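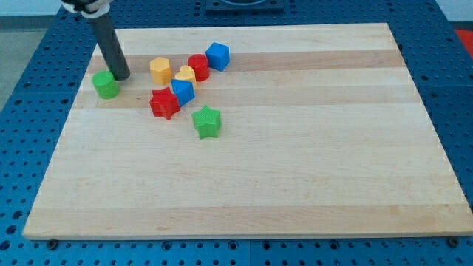
Nunumia Robotics Club Board > Build Talk > Pushing blocks, week 7

gripwrench
Posted 2024-06-10
Status for those who skipped Monday. The task is still "push the named block to the named spot." We have 312 runs logged and the rules for the Grandinum meet want 400. My opinion is that the block set is too easy. Every color comes in two shapes, fine, but the stars are the only ones that make it think.

ostska_fan
Too easy? It went for the red cylinder when I typed red star. Twice. Then it shoved the heart into the triangle and sat there looking pleased.

gripwrench
It has no face.

ostska_fan
It managed.

mapleboard
Can we talk about the starting layout? All the blocks bunched up in the far left part of the board and acres of bare wood everywhere else. If every run starts like that, we're training it to love one corner. Spread them out before you hit record.

gripwrench
Bunched is harder. You can't push the heart without bothering the neighbors. The judges said in April they'd start some rounds with a cluster.

mapleboard
Some rounds. You've done it for all of mine.

tidewater_7
Siding with mapleboard. I went through 300 of the logs last night instead of studying for chem, and the near right side of the board barely gets touched. Ahn (our planner, for the new people) gets lost down there. It circles like my uncle in a parking garage.

ostska_fan
Does anyone else think the triangle should be retired? I reprinted it and it still spins instead of sliding.

mapleboard
The triangle stays. Push it on the flat side.

ostska_fan
Tell the robot that.

gripwrench
OK. Half the remaining runs spread out, half clustered, and I pick the clusters.

mapleboard
Who picks the spread ones?

gripwrench
You do, apparently. Bring the key to the cabinet back too.

tidewater_7
I have the key. Sorry. Will be there after chem.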